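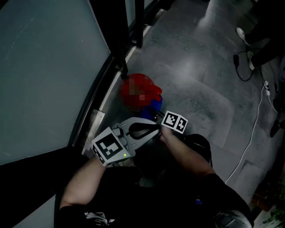
Item 4: glass panel and metal threshold strip, tiled floor.

# Monemgate House - Ground Floor Walkway and Glazing Inspection

**Date:** Thu 17 May
**Inspector:** Kelechi Nnaji
**Checklist ref.:** 193

Mark each item S (satisfactory), A (action required) or N/A.

| No. | Item | Result |
|---|---|---|
| 1 | Exit routes clear to full width | S |
| 2 | Exit signs lit and readable | A |
| 3 | Floor tiles level, no loose grout | S |
| 4 | Threshold strips fixed flat, no raised ends | A |
| 5 | Glass free of chips and cracks | S |
| 6 | Door closers pull doors fully shut | A |
| 7 | Entrance mats lie flat | S |
| 8 | Stair nosings secure, Skernik wing | S |
| 9 | Window restrictors, Room 303 | N/A |

**Comments**

Item 2 - The sign by the mail room is dim. Lamp to be replaced by Lawal Electrical under the existing contract.

Item 4 - One strip has lifted slightly at the hinge end. It does not yet present a trip hazard, but the fixing screws are to be tightened and the strip checked again at the October inspection. Bags, tools and deliveries are not to be left on or beside thresholds.

Item 6 - The closer on the courtyard door stops short of the latch. Adjusted on the day and tested 20 times; it failed to latch on 2 of these. A replacement unit has been requested from Demivar.

Item 9 - Room is outside the area covered by this sheet. The line should be removed from the form before the next issue.

Open actions remain with the Building Office until signed off.

Signed: K. Nnaji
Copy to: Building Office, Skernik wing reception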